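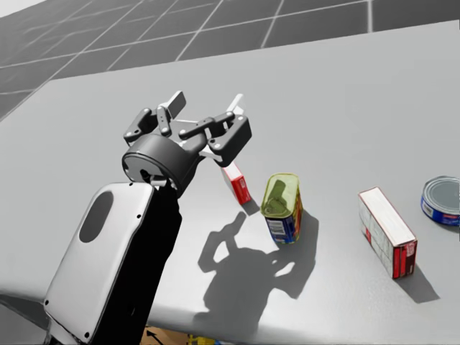 Canham 2 review, part two: grasping

11/06/2023

Part one covered installation and licensing. Since then I have had the Canham simulation package running on the office workstation and have moved on to what I bought it for, which is testing grasp planners before they get anywhere near hardware. I paid for the single-seat license myself. Bemex, the reseller, answered two support tickets and had no say in any of this.

The package ships as a simulator core plus scene packs. I have the tabletop pack, which gives you an arm, a two-finger gripper and a set of grocery items: boxes, a rectangular meat tin, a short round can. You place the items by script or let the sampler do it. The sampler has a minimum spacing setting that defaults to off. Turn it on for your first runs or you will spend a day debugging a planner that is fine.

My test was simple. I ran 100 trials with one target per trial, a top-down approach, and the gripper fully open until the final descent. Success meant the object was still between the pads after a lift and a short hold. With spacing on, the planner scored 95. With spacing off it dropped to 41. Most of the difference was the outer finger links hitting a neighboring item on the way down. The collision meshes cover the whole linkage and not just the pads, so these failures show up in the log with the link name attached. Stustine, which I used before this, only checked the pads, and I got a lot of good scores out of it that meant very little.

Contact behavior is decent on boxes. Flat pads on flat sides hold without jitter at the default time step. The round can is worse. It creeps in the grip unless you halve the step, and then everything runs slower. Friction is set per object in a text file, and the values supplied are all the same number, so plan on editing them.

Rendering is better than I need. Shadows are cast by the arm and gripper onto the table and the objects, and that matters if you feed the images to a detector. Mine lost the tin when the gripper shadow reached its base, and so did the detector Mirko Ferraro trained for his own cell. Labels look right from a normal working distance, but the small print is not readable, so forget about testing text recognition with it. You can switch shadows off per light. I left them on.

Complaints. The camera editor has no undo. Scene files from version 1 load without a warning but lose their joint limits. The documentation for the Pant exporter describes a menu that was removed, and the command line flag that replaced it is only listed in the release notes. A full batch took 28 minutes with rendering on, and the progress bar sat at zero for all of it.

I am keeping the license. For grasp work with mixed packaged goods the link-level collision log is worth the price to me. If you only need a arm moving through free space, the free tier does that already and the tabletop pack adds nothing.

Part three will be the exporter, once I have it working.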